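El turno de las devoluciones

En el almacén de Vavutel, los brazos mecánicos se ocupan ya de una parte de lo que los clientes mandan de vuelta. Las personas que lo hacían a mano siguen allí, con otras tareas y con opiniones distintas sobre el cambio

3 de octubre de 2025

La nave de devoluciones de Vavutel está detrás de la principal, al otro lado del patio de carga, y durante mucho tiempo fue el destino menos querido de la empresa. Allí llega lo que la gente compra y no se queda: libros repetidos, accesorios de teléfono, lámparas, juegos de sábanas abiertos y vueltos a doblar. Cada paquete hay que abrirlo, mirar qué trae, decidir si puede venderse otra vez y ponerlo en la caja que le toca. En un turno corriente entran 907 artículos. En las semanas posteriores a las rebajas, bastantes más.

Desde agosto, parte de ese trabajo lo hacen 2 brazos robóticos instalados por Hirnar, una compañía pequeña que hasta entonces había trabajado sobre todo con talleres de envasado. Los brazos no abren los paquetes. Reciben el contenido ya fuera de la caja, lo recogen de una mesa y lo dejan en la bandeja correspondiente. La apertura, la revisión y cualquier decisión sobre el estado del artículo siguen en manos de la plantilla.

La parte que se automatizó es la que más se repetía. Una operaria con once años en la nave lo resume en un gesto: estira el brazo derecho, gira la muñeca, suelta. Dice que lo hacía dormida, y que lo hacía también en la cama, según su marido. Cuando se anunció la instalación, pidió por escrito que le aclararan si su puesto desaparecía. Le contestaron que no y le dieron un curso de cuatro mañanas.

Enseñar a agarrar

El curso era para esto: antes de que un brazo pueda clasificar devoluciones hay que enseñarle con artículos de verdad, y los artículos de verdad son muy desiguales. Una caja de zapatos se coge de cualquier manera. Un libro de tapa blanda se dobla si se levanta por una esquina. Un soporte de teléfono plegado es casi plano y no ofrece mucho donde sujetar, y desplegado es otro objeto. Hirnar prepara las sesiones en un cuarto contiguo a la nave, donde la superficie de trabajo y los fondos cambian de una serie a otra. Mármol, papel pintado de flores, cartón, tela lisa. Los técnicos explican que un brazo que solo ha visto mesas blancas se pierde en cuanto la mesa deja de ser blanca.

Las personas de la plantilla colocan los objetos, guían el brazo con un mando y repiten. Una serie completa son 800 intentos repartidos entre varios turnos. Se anota cuáles salieron bien y cuáles no, y en la segunda columna se escribe el motivo con las palabras que cada cual quiera. En las hojas aparecen «resbala», «lo coge del revés», «empuja el de al lado» y, varias veces, con la misma letra, «no». 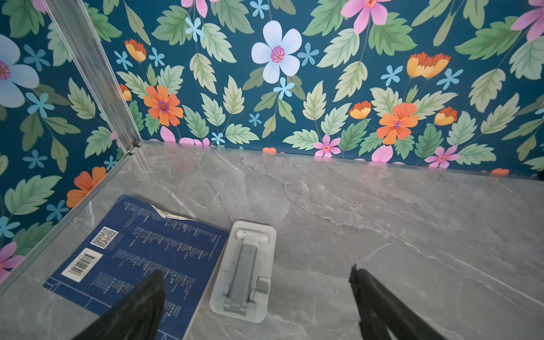
Un libro y, entre los dedos de la pinza, un soporte de teléfono plegado, sobre mármol.

El libro es un caso conocido en la nave. Los que vuelven con la cubierta dañada no pueden ir a la misma bandeja que los intactos, y el brazo no distingue bien entre una esquina rasgada y una sombra. Por ahora se ha resuelto sin tecnología: quien abre el paquete mira la tapa, aparta los rotos en un carro y deja en la mesa los demás. Vavutel quiere que esa criba la haga el sistema el año que viene. En la nave hay quien lo da por hecho y quien se ríe.

También hay discusión con los códigos de barras. El lector necesita que la etiqueta quede hacia arriba, y los artículos salen de la caja como salen. Durante las primeras semanas el personal iba dando la vuelta a todo, lo que en la práctica añadía un movimiento al que se había quitado. La encargada de turno paró aquello al quinto día. Se puso un segundo lector bajo la salida y se dejó escrito que en la mesa las cosas se posan, sin más arreglo.

Menos hombro, más pantalla

El cambio se nota primero en el cuerpo. Varias trabajadoras cuentan que ya no acaban la jornada con el hombro cargado. Otras se quejan de la vista, porque pasan parte del turno delante de un monitor comprobando lo que el brazo ha dejado dudoso. El delegado sindical ha pedido que la pantalla y la mesa de apertura se alternen cada dos horas. La empresa aceptó cada tres, y ahí está la cosa, pendiente de la próxima reunión.

El sueldo es el segundo asunto. Las personas que guían el brazo cobran un complemento, las que revisan en pantalla no. La dirección sostiene que revisar ya formaba parte del puesto. La plantilla responde que antes se revisaba con el objeto en la mano y en cuatro segundos, y que lo de ahora es otro oficio. Un mozo joven que entró de refuerzo en verano dice que él firmaría lo que fuera por quedarse con el mando, y que en casa no entienden que eso sea trabajar.

De la nave no ha salido nadie por la instalación, y así consta en el acuerdo firmado antes del verano. Lo que el acuerdo no recoge es la contratación de campaña. Otros años entraban refuerzos para el invierno; este año Vavutel todavía no ha dicho cuántos. En el comedor se habla más de eso que de los brazos.

Lo que pasó en Starnthorpe

Los responsables del proyecto ponen a menudo como referencia el centro de Starnthorpe, donde la misma empresa probó un sistema anterior, comprado a Toprak. Era más rápido y estaba encerrado tras una valla. Cuando se atascaba había que pararlo entero, llamar a mantenimiento y esperar. Una técnica que estuvo allí recuerda turnos con media plantilla de pie, mirando -- y con los paquetes amontonándose en el suelo.

De aquella prueba quedaron dos decisiones. La primera, que cualquiera de la nave pueda detener un brazo y volver a ponerlo en marcha sin pedir permiso. La segunda, que el ritmo lo marque la mesa de apertura. Si no hay nada que recoger, el brazo espera. En el mejor turno registrado hasta ahora, el sistema colocó 562 artículos y el resto pasó por manos humanas, en buena parte ropa, que la pinza todavía trata mal.

La ropa es la siguiente serie prevista. Ya hay un estante con camisetas, bufandas y un par de albornoces esperando en el cuarto de Hirnar, y una lista en la puerta para apuntarse a las sesiones. La operaria del brazo derecho está la primera. Ha puesto al lado de su nombre que solo puede por las mañanas.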